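7. When the grip fails (or won't let go)

Sooner or later a Kulmont hand gripper will either drop what it is holding or decline to give it back. The second is more common with clothing, and this section deals mostly with that. Read it before you start, as the moment you need it both your hands will be busy.

7.1 What a jam looks like

The fingers close on the cloth, you release the trigger, and they stay where they are. Usually a fold has been drawn down between the fingers and into the mounting plate, where the slots will hold on to a hem with more conviction than the fingers ever manage. Sleeve edges and collars are the worst. Towels almost never do it.

A slow return is a different fault (see 7.4). If the fingers open by themselves but take their time, do not start pulling things.

CAUTION: Do not put your own fingers between the yellow ones to free the cloth while the trigger is under load. The spring has no opinion about what it closes on. Lorna Lindsay at the Ogilvie bench found this out in May and has contributed the wording of this caution, with some words removed.

7.2 Freeing trapped cloth

1. Stop moving. Most torn garments are torn in the first 3 seconds, by someone tugging.

2. Lower the gripper until the cloth is slack. If you are working with a pair, let go with the other one first and set it aside.

3. Press the trigger fully home, then release it slowly. Do this up to 5 times. If it was going to work it will have worked by then.

4. Still stuck? Switch off at the base unit and wait 60 seconds. The housing light goes out before the unit has finished shutting down, so go by the clock.

5. Slide the flat release key (supplied, and probably still in the box) up between the fingers from below. Turn it a quarter turn. Ease the cloth out sideways, along the line of the hem.

6. Check the slots for thread. Remove it with tweezers. Scissors leave ends, and ends collect more thread.

NOTE: If the key will not turn, leave the cloth in and send the whole lot to Driltdale. They have received stranger parcels.

7.3 Starting again

7. Switch on, with nothing between the fingers. Run one full open and close.

8. Lay the garment out flat on the floor and bring the gripper in low, so the fingers meet the edge of the cloth first. Take the edge only. A big mouthful is how you got here.

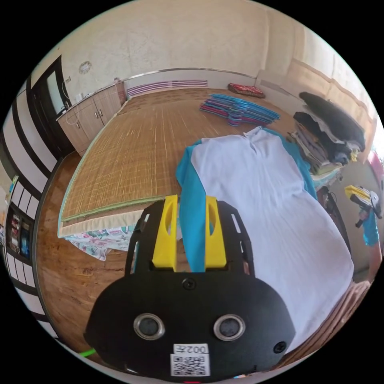
9. Lift a hand's width and hold. If the cloth slips, lower it and take it again. Squeezing harder makes no difference to the grip and tires the wrist.

10. Write the fault in the log under the number on the gripper's label. "The left one" was the entry in nearly every report we had last year, and it depends a good deal on which way you are facing.

7.4 Slow return

Fingers that open slowly have fluff in the slide or a tired spring. Brush out the slide with the dry brush. Do not oil it. Oil and fluff make a sort of felt, and Dayana Cuevas at Skondholm keeps a jar of it to show visitors.

If brushing makes no difference, order spring kit 23 and stop using the gripper until it is fitted.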